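Clovo Woodwork Boards
Home | New posts | Members | Search

Thread: Maple panel – oil it or leave it bare?
Started by lilik_shop, Friday, February 4, 2022

lilik_shop
Posts: 112

So I finally glued up my maple boards and I can't decide on a finish. It's a plain panel, three wide strips, going to be a work surface and nothing fancier. I sanded to 220 and stopped there. A few small knots in it, all tight as far as I can feel with a fingernail. My gut says one coat of oil and done, but the pale color is what I like about it and I'm scared of it going yellow on me!

Sitting on the blue pegboard table for now: 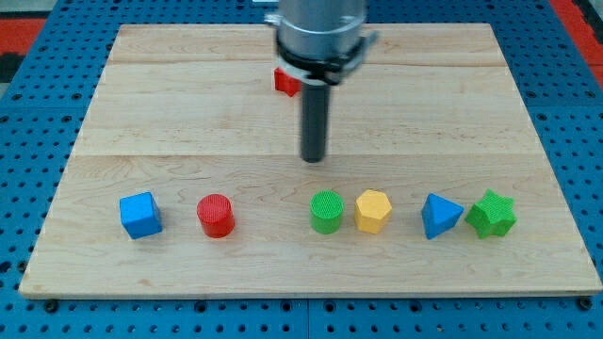

Re: Maple panel – oil it or leave it bare?

valcarcel_joinery
Posts: 2,566

Leave it bare. Maple is hard enough to take abuse and you can always sand it again in April. Oil will warm it up no matter what the can says, and then you're stuck with it. I like those knots, by the way. Don't fill them.

Astik
Posts: 444

Gotta disagree with the above. Bare maple is a magnet for dirty fingerprints – mine looked like a garage floor inside a month. Water-based poly, thin coats, stays pale. Also, do both faces, or that wide panel will cup on you.

valcarcel_joinery
Posts: 2,566

Poly on a work surface? First dent and you've got a white spot you can't fix without stripping the lot. I've done it, I regretted it. Agree on doing both faces if you put anything on it, though.

Astik
Posts: 444

Never had a white spot in my life, but okay. What glue, lilik? Seams look pretty straight from here.

lilik_shop
Posts: 112

Regular yellow wood glue, clamped overnight. Thanks, I was fussing over those two seams for a whole weekend (the one in the middle especially). I think I'll try the poly on an offcut first, and leave another one bare next to the coffee pot and see which one I hate less.

valcarcel_joinery
Posts: 2,566

Fair enough. Put some oil on a third one while you're at it.

Contact us | © Clovo Woodwork Boards | Back to top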